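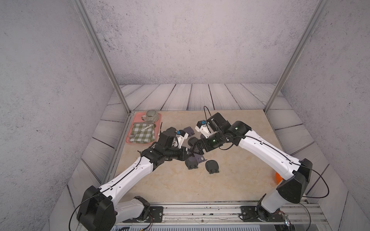

I've been pestering the Shevchuk lab to let me visit for most of a year, and in May they finally gave in and put me on the list for their afternoon open house. I drove up early, got lost in the parking structure, and still made it in time for the bad coffee. Worth it!

The lab is on the second floor of an old textile building, and the robotics group has the long room at the back. The project they were showing is called Turnum. I'd read the write-up beforehand and understood maybe half of it, so I'll tell you the version I got standing next to the thing.

Turnum is a training method for two-armed robots. The usual way is to have a person steer the arms through a job over and over, then train a model on the recordings. It works, but the model tends to get stuck in spots the person never got into. Say a part slides an inch too far and the arms just hover there. What the Shevchuk people do is collect a first batch (900 recordings for this study), train on it, let the robot try on its own, and have an operator grab the controls the moment it starts to drift. Only those rescues get added to the second batch. So the new data is nearly all trouble, and the model gets a lot of practice at getting out of it.

The comparison they care about is against a plain model trained on 1,200 ordinary recordings, start to finish, no rescues. The rescue-trained one came out ahead on the task they call regrasp, where one arm has to pass a part to the other and turn it over on the way. On simple pick-and-place the two were pretty much tied, and the grad student running the station was very upfront about that. She also said the gap shrinks if the operator is slow to step in, which made me laugh, because I got to try it and I was very slow.

The dark plastic pieces are a nice choice for this, by the way. They're rounded, a couple of them have little feet, and against that beige marble-look tabletop you can follow what the grippers are up to from across the room. The two arms share one rail and come in from either side, so a good part of the problem is keeping them from bumping each other over the middle. I asked how often they collide. "Less than in winter" was all I got.

The tray with the striped mug and the checked cloth belongs to a different task, and I never did see that one run. Next time!

Each station gets 7 tries per part layout, and they run 11 layouts before anybody writes down a score. The scoring sheet comes from a testing outfit called Wemarent, and apparently it's strict: a part that gets dropped and picked up again counts as a fail. I argued for half credit. No luck.

Down the hall Jurlow had a table with their controller boxes and a bowl of peppermints. I took a brochure and too many peppermints. Their demo was mostly slides, so I went back to watch the arms until they shut things down at five.

If you're thinking of going to the fall one, sign up early and wear comfortable shoes. There are no chairs in that back room.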